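4　余料怎么留，怎么用

4.1　先交代一下我是怎么看这件事的

前一节讲完了招募和访谈，这一节我想聊聊余料。做纸艺的朋友一看到这两个字大概就笑了，谁家没有一抽屉舍不得扔的边角纸呢！我自己做卡片和挂旗做了很多年，写这篇论文之前，从来没把那一抽屉东西当成研究对象。后来整理 Ginville 工坊的制作日志，发现大家写得最起劲的偏偏是剩下来的那一点：裁完旗面多出来的长条，打孔器打下来的小圆片，还有只印坏了一个角的花纹纸（这种最折磨人，扔了心疼，用又不知道往哪儿用）。

日志一共 673 条，来自 36 位参与者，格式完全随意，有人写半页，有人只写一句“今天的蓝不够了”。我没有给大家发模板，这一点评审时恐怕会被问到，我先认了。当初和 Renji Tamura 讨论过要不要设固定栏目，他倾向于设，说不然编码的时候有我哭的。我坚持不设，后来果然哭了几回，但我还是觉得值得，因为“余料”这个主题恰恰是从没有栏目的地方冒出来的。要是一开始就印好“今日用材”“今日用时”，大家肯定老老实实填完就合上本子了。

编码的办法在第三节说过，这里不重复，只补一句：凡是提到“剩”“多出来”“先放着”“以后再说”的条目，我都归进余料这一类，哪怕它同时也属于配色或者工具。有些条目因此被算了不止一次，读下面的讨论时请记得这一点。

4.2　“先放着”到底放在哪儿

最先让我停下来的是“先放着”这个说法。它在日志里到处都是，而且写的人往往写完就不再提那张纸了。我追着几位参与者问，那张纸后来呢？得到的回答五花八门：夹在书里了，垫在切割垫下面了，给孩子画画了，还有一位很坦然地告诉我，她压根不记得有过那张纸。

于是我把“先放着”拆成两种来看。第一种有去处，写的人心里已经有一个模糊的下一件作品，比如剩下的米色卡纸打算秋天做书签。第二种没有去处，纸留下来只因为它好看，或者贵，或者是从某个特别的地方买来的。Toshio Tamura 的日志是第二种的典型。他有一叠从 Murakami 纸店买的染色纸，每次做完挂旗都会写上一句还剩多少，语气像在记一盆花的长势。我问他打算拿来做什么，他想了好一会儿，说等想好了就舍不得用了，所以最好别想。

这句话我琢磨了很久。手工研究里讲材料囤积，常常讲成一种拖延，或者讲成消费的副产品，促销的时候买多了，回家堆着。这当然有道理，我自己就干过（遇到打折的花纹纸，谁的手都不太听使唤）。可是照这个思路去读 Toshio 的日志，怎么读都别扭。他买得很少，用得很慢，每一片剩纸他都说得出是哪一面旗上裁下来的。对他来说，剩纸更像一种记录，把做过的东西留了一个角在手边。

有去处的那一种反而变数更多。我回头比对过日志的前后文，原定做书签的纸，最后可能变成了礼盒的内衬，也可能拿去试胶水。Girnico 胶棒在日志里出现得特别频繁，十有八九和试贴有关：大家会先拿一小块余料涂上，看看纸皱不皱，再往正式的作品上涂。试贴用掉的余料很少有人觉得可惜，哪怕那张纸前几天还写着“留着做重要的东西”。我猜这里面有一种身份的转换，纸一旦被裁到某个大小以下，就从“材料”变成了“工具”，人对它的感情也跟着松下来了。

那么这个大小到底是多大？很遗憾，我没有答案。参与者用的词是“巴掌大”“够打一个圆”“比邮票大一点”，每个人的手和打孔器都不一样，硬要换算成厘米反而失真。我在焦点小组里请大家当场拿一张纸，一刀一刀往小里裁，裁到自己觉得“可以随便用了”为止。现场很热闹，有人两刀就喊停，有人一直裁到没法下刀。有意思的是，花纹越大的纸越早被放弃，因为裁小以后图案就断了，花不成花，叶不成叶；细格子和小圆点的纸则能一直留到很小。这和制作者平时的选购习惯对得上：常做挂旗的人爱买大花，常做卡片的人爱买小花。

顺便说说颜色。白色和米色的余料几乎没有人专门写，用掉了也不提，可是一旦缺了，日志里立刻就有人抱怨。红色和金色的命运则跟着节日走，十月开始陆续有人把它们翻出来，节后又塞回去。深蓝最惨，谁都说喜欢，谁都说不好配。我原本想单写一小节讨论配色和留存的关系，写了一半觉得证据太薄，就收在这一段里，留给以后更有耐心的人去做。

4.3　容器会替人做决定

聊到收纳，参与者的话匣子一下子就打开了，访谈录音里这一段总是最长的。我听下来最大的感受是，很多关于“留不留”的决定，看起来是人在做，其实有一半是容器做的。

举一个工坊里的例子。Ginville 工坊早先用的是风琴夹，按颜色分格，塞进去之前得先把纸抚平，再想一想它算蓝还是算绿。这一想就麻烦了，蓝绿之间的纸全都堆在桌角，谁也不愿意替它们判一个归属。后来换成敞口的浅筐，不分颜色，随手一丢，桌角倒是清出来了，筐里却很快混进了丝带头、回形针和用了一半的双面胶。有位参与者在日志里写，她伸手去找一片粉色纸，摸出来一颗纽扣，于是那天就改做了纽扣花。我喜欢这条日志喜欢得不得了，差点拿它当论文标题。

风琴夹和浅筐代表了两种收法，我暂且叫它们“竖着收”和“躺着收”。竖着收的东西要有大致相同的形状，薄、平、能立住，翻找的时候像翻书，一页一页过，眼睛先到，手后到。躺着收的东西什么形状都可以，软的硬的、圆的扁的都能待在一起，代价是上面的压着下面的，得用手拨开来看。竖着收的人在日志里写的多半是“找到了”，躺着收的人写的多半是“翻到了”。两个词只差一个字，过程却很不一样：前者出发时就知道要什么，后者是在翻的路上才知道的。

材质杂起来以后，差别就更明显。纸艺做久了，手边不可能只有纸。锡箔、塑料片、拆下来的玩具零件、形状古怪的小块，全都会被当作肌理材料或者压花的垫子收进来，它们塞不进风琴夹，只能躺着。Skerivlow 的手工铺子里有一个供人自取的零料角，我去过两次，逛得最久的都是那一带。在那里我才注意到容器的边也有讲究。直上直下的盒子，东西贴着边就不容易捞；侧壁往外斜的箱子，手可以顺着坡伸到底，角落里的小东西也露得出来。口大、底浅、东西少，一眼就能看全；一旦堆到互相遮挡，再大的口也没有用。图 2 可以帮读者想象一下我说的“斜边”和“疏放”是什么意思：箱底几样东西彼此隔开，形状、颜色和大小都不同，挑哪一样都用不着先挪开别的。

我把这个观察讲给 Renji 听，他提醒我别太快推出“容器好，余料就用得多”的结论。他说得对，日志里确实有反例：有人把一切都摊开放，看得清清楚楚，照样不用，每天看着它们，看成了背景。能看见和会去拿，中间还隔着别的东西，可能是时间，可能是手头正做的题目，也可能只是那天的心情。我的数据支持到哪一步呢？我想只能说，在这批参与者当中，躺着收的人更常写到计划之外的搭配，竖着收的人更常写到按计划完成。至于哪一种更好，那要看问的是谁，也要看是不是赶着周末要送人。

还有一件事跟清洁有关，我差点漏掉。好几位参与者承认，她们不愿意从公共零料箱里拿纸，是嫌箱底有碎屑和胶渣，拿出来的浅色纸总带着一点灰。金属和硬塑料的零件就没有这个顾虑，擦一擦就好。所以同一个箱子，对不同的材料来说友好程度是不一样的，下次再设计自取角，我会把浅色纸单独拎出来，另给一个有盖的平盒。

图 2　敞口、侧壁倾斜的灰色大金属箱，置于浅色木桌面上；箱底分散放着绿色积木板、皱起的银色箔状物等几件物品
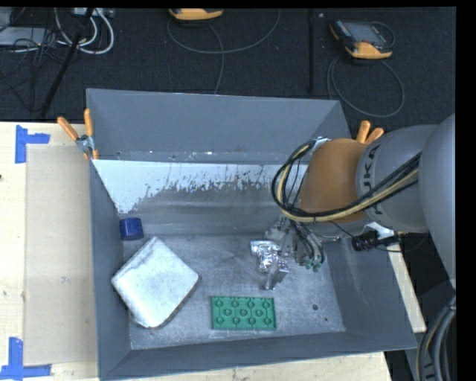

4.4　从余料到作品：三面挂旗的经过

说了半天收纳，还得看看东西最后做成了什么。我挑三面挂旗来讲，都是参与者在焦点小组之后自发做的，我没有布置题目。

第一面是 Toshio 做的。他终于动了那叠 Murakami 染色纸！做法朴素得很，把历年剩下的窄条按深浅排开，一条压一条贴在三角形的底纸上，像屋瓦。他说动手的契机是发现有一条的边已经褪色，再不用就要看着它白下去。日志那天只有一行：“用了，还好。”我问“还好”是指旗子还是指心情，他说都是。

第二面出自一位从不打草稿的参与者，她是典型的躺着收。旗面上有书页、蕾丝纸和揉过又展平的箔片，贴到一半胶棒用完了，剩下的全靠缝纫机走线固定，针脚歪歪扭扭，反而成了整面旗最好看的部分。她后来在日志里专门写了怎么在厚薄不一的纸上走线，针距放大，速度放慢，转弯之前先把针留在纸里再抬压脚。这一条被其他人抄去了好几回，我自己也抄了。

第三面没有做完。制作者按颜色备齐了所有余料，连顺序都编好了号，裁到一半发现浅绿不够，换成深绿又不满意，就搁下了。我去回访的时候，裁好的三角形还整整齐齐夹在风琴夹里，她抽出来给我看，又一片一片放回去，说春天再做。按我前面的分法，它们现在又成了“先放着”，而且是有去处的那一种。

我把没做完的这一面也写进来，是想给编码留一个口子。余料类目下面原本只有“使用”“留存”“丢弃”，这面旗哪一格都放不妥帖：纸已经裁了，形状也定了，说它是材料嫌晚，说它是作品又嫌早。修订编码表时我加了一格“半成”，再回头去读，原先归在“留存”里的条目有不少都挪了过来。具体的挪动办法和两位编码者意见不一致时的处理，放在附录的编码说明里，感兴趣的读者可以对着日志摘录一起看。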